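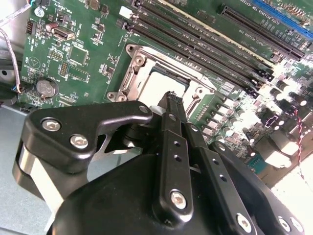

17th November. Coin cell load test, second batch. The open-circuit reading we have been taking at goods-in passes nearly everything, including cells that fail in the logger soon after fitting. A lithium cell holds its voltage until it is close to empty, so a meter reading with no load says little about what is left in it. All cells in this batch were read open circuit and then again under load. The cells go into clock backup holders, the Dunbar loggers and the bench timers. On desktop boards keep the cells in the tray until the work area is clear. The silver lever and bracket at the CPU socket are bare metal, and a cell dropped across parts like those can short or discharge without leaving a mark on it.

Batch: 100 cells, CR2032, nominal 3 V. Half Rultell, half Tillum. All came from the Vestness store. The August delivery notes cover both makes, but the Tillum cartons were relabeled at some point and the original date codes are missing from the outer box. Codes were taken from the blister cards where the cards were still intact. Loose cells went in a separate tray and are logged without a date.

Setup: fixed load of 700 ohm, made up from metal film resistors and checked on the bench meter before and after the run. Holder contacts cleaned with isopropyl alcohol and a lint-free wipe. Room at 21 C for the whole run. Cells stood on the bench overnight before testing. The first batch was tested straight out of the cold store and those results should not be compared with these.

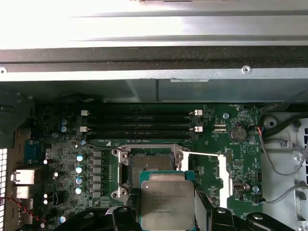

Procedure as run. Read open circuit. Close the switch, wait for the reading to settle, write it down at the end of the timer period, open the switch. Leave the cell to rest and read open circuit again. The recovery reading was added after the first batch and is worth keeping. A good cell comes back close to where it started. A tired one comes back slowly and stops short.

The spring holder used last time was replaced. It gave a different answer depending on how far the cell was pushed in, and several of the failures in the first batch may have been contact resistance. The new holder clamps on the rim and the face. The same cell was put in and taken out repeatedly before the run and the last digit of the meter did not move.

Handle by the edge with plastic tweezers. Metal tweezers shorted one cell during setup. That cell was still low after resting and has been pulled from the results. It is marked on the sheet and should not be counted as a Rultell failure.

Results. Open circuit, every cell in the batch read above 3 V, so the old test would have accepted the lot. Under load the two makes separate. Rultell cells from intact cards sit close together with no clear outliers. Tillum cells from intact cards are a little lower but still tight. The loose tray is spread out widely in both makes, and all of the slow recoveries are in it.

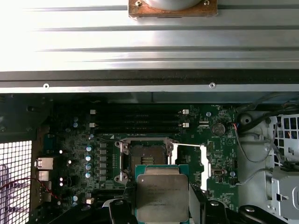 The loose tray is therefore the problem, more than the make. Two explanations, not yet separated. Either the loose cells are older, which cannot be checked without the cards, or they have been touching each other in storage and have partly discharged. The tray had cells lying face to rim when it came out of the Vestness store. Some showed small bright marks on the rim, which would fit with contact, although tweezers leave the same kind of mark.

Leakage: none found on the carded cells. A few of the loose ones had a faint ring around the seal. These were bagged and put in the battery waste without testing. Wiping the seal and putting the cell back in stock is not acceptable, whatever it reads.

A note on the pass limit. The logger manual gives a minimum voltage but does not say at what current, and the Dunbar units draw in short pulses when they write to memory. Our steady load is a rough stand-in for that. It is harder on the cell than the average draw and probably easier than the peak. A pulse load with a transistor switch would be better, and the parts are in the drawer under the bench supply. Until that is built, the limit stays where it was and any cell with a slow recovery is rejected regardless of the loaded reading.

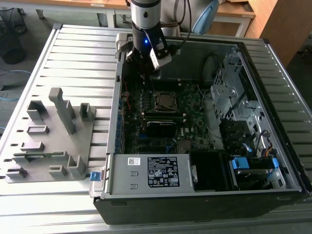
Tower on its side with the side panel off. Dell logo printed on the board beside the CPU socket.

Changes to goods-in, starting with the next delivery:

Cells stay on the card until used.
Write the date code on the stock sheet, not on the outer carton.
Sample each carton under load, open circuit reading optional.
No loose cells returned to the Vestness store.

To do: repeat the loaded reading on the carded Tillum cells after 3 weeks on the bench, same holder, same resistor. Build the pulse load. Ask the store whether the relabeled cartons were all from one shipment. The spare resistor set is in the tin with the holder. Replace the wipes, box is nearly empty.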